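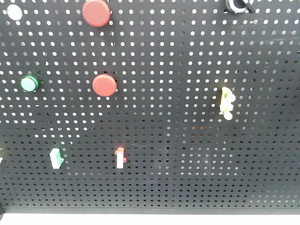 # Como funciona um circuito elétrico

Um circuito elétrico é um caminho fechado por onde a corrente pode circular. Se o caminho estiver completo, a lâmpada acende. Se houver uma interrupção em qualquer ponto, a lâmpada apaga. Quase tudo o que se segue depende desta regra.

## O que é a corrente

Os metais são feitos de átomos, e cada átomo tem partículas muito pequenas chamadas eletrões. Num fio de cobre, alguns desses eletrões não ficam presos a um só átomo e conseguem deslocar-se pelo metal. Quando se movem todos, em média, no mesmo sentido, existe corrente elétrica.

Os eletrões andam devagar. Num fio comum avançam menos de um milímetro por segundo, mais devagar do que um caracol. Mesmo assim, a lâmpada acende logo que se carrega no interruptor. O fio já está cheio de eletrões e, quando o circuito fecha, começam todos a mover-se quase ao mesmo tempo. É o que se passa com uma mangueira cheia de água: abre-se a torneira e a água sai imediatamente na outra ponta, embora a que estava na torneira ainda venha a caminho.

## Três grandezas

**Tensão.** Mede-se em volts (V). Indica a força com que a pilha empurra os eletrões. Uma pilha pequena de comando tem 1,5 V. Uma tomada de parede, em Portugal, tem 230 V, e por isso nunca se fazem experiências com tomadas.

**Corrente.** Mede-se em amperes (A). Indica a quantidade de carga que passa num ponto do fio em cada segundo.

**Resistência.** Mede-se em ohms (Ω). Indica a dificuldade que o material opõe à passagem da corrente. O cobre opõe pouca. O plástico e a borracha opõem tanta que a corrente praticamente não passa; chamam-se isoladores.

As três estão ligadas por uma conta simples, a lei de Ohm:

corrente = tensão ÷ resistência

Se uma pilha de 9 V estiver ligada a uma resistência de 3 Ω, a corrente é 9 ÷ 3 = 3 A. Se a resistência duplicar para 6 Ω, a corrente desce para metade, 1,5 A. (Uma pilha pequena verdadeira não aguentaria estes valores por muito tempo. São números escolhidos para a conta dar certa.)

## O interruptor

Um interruptor tem duas peças de metal, os contactos. Quando se tocam, o circuito está fechado e a corrente passa. Quando se afastam, fica ar entre elas. O ar é um isolador, e a corrente para.

Há uma confusão frequente com as palavras. Na linguagem de todos os dias, uma porta aberta deixa passar. Num circuito é ao contrário: **aberto** quer dizer que não passa corrente e **fechado** quer dizer que passa. Convém decorar isto antes de continuar.

## Botões de pressão

O interruptor da sala fica na posição em que o deixamos. O botão da campainha não: tem uma mola por dentro e volta ao lugar quando se tira o dedo.

Os botões deste género dividem-se em dois tipos:

- **Normalmente aberto (NA).** Em repouso, os contactos estão afastados. Carregar fecha o circuito. A campainha funciona assim.
- **Normalmente fechado (NF).** Em repouso, os contactos tocam-se. Carregar abre o circuito. A luz do frigorífico usa este tipo: a porta carrega no botão e a luz apaga-se.

A luz do frigorífico pode ser verificada em casa. Abre a porta, procura o botão na parte de dentro e carrega nele com o dedo. Em alguns modelos mais recentes não há botão, mas sim um sensor magnético, e nesse caso a experiência não resulta.

## Série e paralelo

Duas lâmpadas podem ser ligadas à mesma pilha de duas maneiras.

Em **série**, ficam uma a seguir à outra, no mesmo caminho. Se uma se funde, o caminho interrompe-se e a outra também apaga. Além disso, repartem a tensão da pilha entre si e brilham menos.

Em **paralelo**, cada lâmpada tem o seu próprio caminho até à pilha. Se uma se funde, a outra continua acesa. As lâmpadas de uma casa estão ligadas em paralelo – de outro modo, apagar a luz da cozinha deixaria o quarto às escuras.

## Montagem: uma lâmpada e um botão de clipe

Material:

- uma pilha de 1,5 V com suporte
- uma lâmpada pequena de 1,5 V com casquilho
- três fios isolados, com as pontas descarnadas por um adulto
- um clipe de metal e dois pioneses de metal
- um pedaço de cartão grosso

Passos:

1. Espeta os dois pioneses no cartão, a uma distância menor do que o comprimento do clipe. Prende o clipe debaixo de um deles.
2. Liga um fio do polo positivo da pilha ao pionés que segura o clipe.
3. Liga outro fio do segundo pionés a um dos terminais da lâmpada.
4. Liga o último fio do outro terminal ao polo negativo da pilha.
5. Roda o clipe até tocar no segundo pionés.

Se a lâmpada não acender, verifica primeiro se as pontas dos fios tocam mesmo no metal dos pioneses. Pioneses com cabeça coberta de plástico não servem. Depois, experimenta outra pilha.

Nunca ligues os dois polos da pilha apenas com um fio. A resistência fica quase nula, a corrente sobe muito e o fio e a pilha aquecem. Chama-se a isto um curto-circuito.

## Para experimentar a seguir

Troca o clipe por um lápis afiado nas duas pontas, com um fio encostado a cada ponta da mina. A grafite conduz, mas pior do que o metal, e a lâmpada pode ficar fraca ou nem acender. Repete com uma régua de plástico, uma moeda e uma tira de papel de alumínio, e anota numa tabela quais dos materiais conduzem.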